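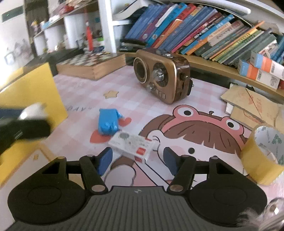
The girl in the frog hood, and a small white carton

Notes on rereading The Salt Ledger

I finished The Salt Ledger for the second time in February, in four sittings, with a pencil. The first time I read it on trains and came away thinking it was a decent historical novel with a weak middle. I now think the middle is the best part and the ending is the problem. Most of what follows is about structure, so skip it if you want to read the book without knowing how it is put together. I give away the result of the audit but not who burns the warehouse.

The author is Negin Zamani. It is her second novel, and the publisher is Inley, who also did her first. My copy is the paperback. I have not seen the hardcover and can't say whether the errors I mention further down are in both.

The setting is Plelport, a made-up harbor town on a cold coast, in the years when the salt trade is failing. The main character, Ilse Kobzar, is sent there by a trading house to check the accounts of the local office. She is 26 when she arrives and expects to stay one winter. The Kobzar family owns a share in the trading house, which she does not tell anyone for the first third of the book. The reader is told on the second page. This is a sound decision. Every conversation she has with the clerks then has two layers, and Zamani does not have to point at the second one.

How the chapters work

There are 11 chapters. Each opens with a ledger entry: a quantity, a buyer, a sum. The entries are short, two or three lines, and on a first reading I treated them as decoration. They are worth reading closely. The entry before chapter 3 gives a shipment of 3,598 sacks. The same shipment comes up in conversation in chapter 5, where the harbor master gives a lower figure, and again in chapter 8, where Ilse copies the first figure into her report and we see her stop and look at it. She does not say why. If you skipped the entry, the pause means nothing. I skipped it.

The method has a cost. Zamani relies on the reader to hold numbers in the head across long gaps, and there is no help in the prose. A reader who does not care about numbers will find chapters 5 through 8 slow, as I did. On the second pass I wrote each figure on the inside of the back cover, and the same chapters moved quickly, with something like the pull of a crime novel. I would suggest doing this from the start. It takes very little space.

The other device is the tense. Everything in the office is in the past tense and everything on the water is in the present. There are two exceptions. One is the scene on the ice in chapter 7, which is on the water and in the past tense, and which I think is meant as a memory Ilse has already started to edit. The other is half a page in chapter 10, inside the office, in the present. I read it several times and could not find a reason for it. It may be a slip. 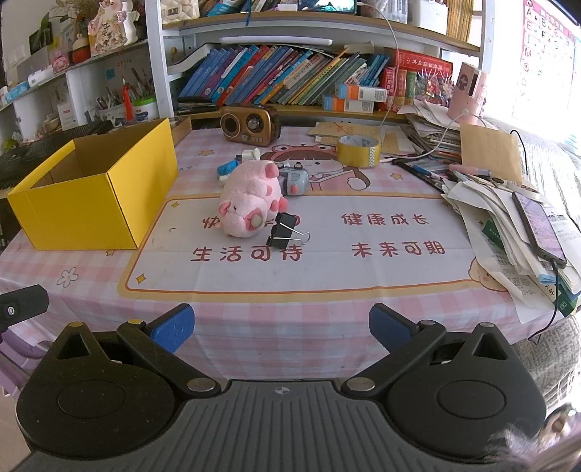 Ilse and the harbor master

Reviews I have seen call this a love story. I would put it lower than that on the list of things the book is. Ilse and the harbor master have four long scenes alone, and in three of them they talk mostly about tonnage. The fourth is the dinner in chapter 6, where he cooks a fish badly and she eats all of it. Zamani handles this well. The dialogue is flat on purpose and both of them are bad at it. He asks whether the lodging house is warm enough. She says it is, and we know from the previous chapter that she sleeps in her coat.

What I find less convincing is his background. He has a dead brother, a lost ship and a scar, all delivered in one speech, and he never refers to any of them again. It reads as if an early draft had a longer version of him and this is what was kept. The clerks, who have far fewer lines, are better drawn. The junior one, who keeps ruling margins after there is nothing left to enter in them, has stayed with me longer than the harbor master has.

The ending

The audit finds the shortfall. It also finds, through the sack count, that the shortfall began in the head office and that her own family had the use of the money. Ilse has a choice of two reports and writes both. So far this is very good. Then chapter 11 jumps ahead nine years, to another town, and tells us in summary which report she sent and what came of it.

I understand the wish to close the account. The trouble is that the book has trained us for ten chapters to work things out from entries, and the last one is simply explained. The final ledger entry, at the head of that same chapter, already contains the answer for anyone who has kept the figures. The chapter under it repeats this in prose, at length. I would have cut from the two envelopes on the desk straight to the entry and stopped there.

Small points

The map at the front puts the lighthouse on the north side of the harbor mouth. In chapters 2 and 9 it is clearly on the south side — Ilse sees the sun go down behind it from the office window, and the window's position is given with some care. I trust the text over the map.

The word "tare" is used correctly everywhere except once in chapter 4, where it means gross weight. A clerk says it, so it could be character. He is careful in everything else.

The type is set in Prorix, according to the note at the back, and the old-style numerals make the ledger entries pleasant to read but hard to scan down a column. For a book that depends on comparing figures, lining numerals would have served better.

There is a glossary. It covers the boats and leaves out the bookkeeping terms, and I needed help with those more often.

I have her first novel on the shelf and have not opened it yet. From the jacket it concerns a bridge toll and a lawsuit over who may collect it. I'll keep the pencil.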